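# Suturing on a Practice Pad: Project Report

Yen-ting Lai, Stondham Lab Skills Course, June
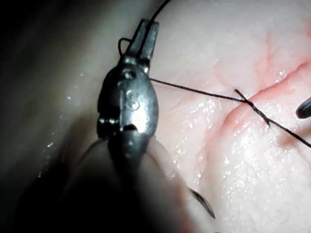 *Figure 1. Suture thread crossing the incision line on the pale pink tissue pad, with the instrument at left.*

## Purpose

My project looked at how stitch spacing and thread tension affect the closure of a straight cut and a bent cut in a practice pad. The course handout by Lozano says to keep stitches evenly spaced and to stop pulling when the edges meet. I wanted to see how much it matters if you don't.

## Materials

- Tissue pads from Grodham, pink, with printed or molded wound lines
- Black suture thread
- Edska practice log sheets
- Ruler and a desk lamp

The wound line in Figure 1 is the bent type. It starts as a raised reddish ridge and then turns down into a much fainter groove. The straight type is the same ridge without the turn.

## Method

I placed 50 stitches in total, split evenly between the two wound types. For each one I wrote down the distance to the stitch before it and gave the closure a score from 0 to 3. A score of 3 means the edges touch along the whole gap and the surface isn't puckered. A score of 0 means the gap is still open.

Thread tails were trimmed short after each knot. I took a break after every ten stitches, since my scores in the trial run got worse when I kept going. The whole set took 480 minutes over several sessions, including setup and writing the log.

## Results

Straight cuts were easier. Most of them scored 2 or 3, and the low scores were nearly all from the first session. Wide spacing left small gaps between stitches even when each stitch looked fine by itself.

Bent cuts were worse at the turn. The two sides don't line up the same way there, and a stitch set at the usual angle pulled one edge past the other. Turning the stitch so that it crossed the line squarely helped. I only started doing this partway through, so the later bent cuts can't be compared fairly with the early ones.

Too much tension was my most common mistake. The pad bunches up next to the thread and the edges roll inward. It is hard to undo without cutting the stitch out.

## Problems

The pad tears if the needle goes in too close to the edge. I lost 2 stitches this way and replaced them. The fainter part of the groove was also hard to follow under the lamp, and moving the lamp lower gave a shadow that made it easier to find.

I scored my own work. A second scorer who didn't know the order of the stitches would have been better.

## Next steps

Repeat the bent cuts with squared stitches from the start, and use the same spacing on both wound types.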